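OK so I finally got the white sheets on the big bed and I have to talk about it, because I've been putting this off since July and it has changed my whole mood!! Thread, sorry in advance.

Backstory: we've had the same navy fitted sheet since we moved to Brurkstead. It was fine. It hid everything. It also made the bedroom feel like the inside of a suitcase.

Then I read an old bedding feature in a home magazine my neighbor passed along (she has stacks of them, I could move in) and it was all white, white, white. I was sold by the second page.

Got mine from Yazıcı, the little linen shop next to the Hotdale bus stop. Plain cotton, nothing fancy. The woman at the counter unfolded three of them so I could feel the difference, and I could NOT feel the difference, but I nodded a lot.

Anyway, the bed:

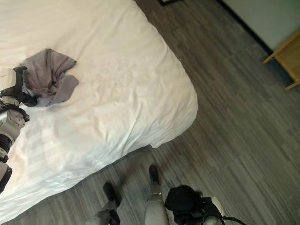

Vol. 4, p. 193

Look how smooth it goes across the top! I am so into this. The corner still has its wrinkles and I've decided I love them. I am not ironing a sheet that size, life is short and my ironing board is shorter.

Also the way it drapes over the side toward the floor. I always used to tuck everything in so tight you needed a crowbar to get into bed at night. Letting it hang is so much softer looking and it takes zero effort. Why did I tuck for years??

And can we discuss white next to a gray wood-grain floor. When we moved in I thought that floor was kind of gloomy, all those light and dark streaks. Put something bright beside it and suddenly it's my favorite thing in the room.

The gray cloth is staying in the color plan too. I was going to go full white everywhere, but that soft gray with a tiny bit of purple in it looks so good on the sheet that now I want a blanket in exactly that shade. If you've seen one, please send it my way!

Things I've learned so far, for anyone else making the jump:

Wash the new sheet by itself the first time. Mine came out of the bag with fold lines like a road map and one warm wash took care of most of them.

Start with the far corner, the one against the wall that you hate. If you leave it for last you'll be lying on your stomach across a bed you just made. Ask me how I know.

Smooth from the middle out with your forearm, not your hand. Sounds silly, works great, covers way more ground.

Somebody asked about thread count. I have no idea! The tag fell off in the wash. It feels nice. That's my full review.

Next up is pillowcases. Ninotari has a striped set I keep opening in a tab and closing again. Going back to Hotdale on Thursday to see if Yazıcı has anything close, will report back with way too many opinions.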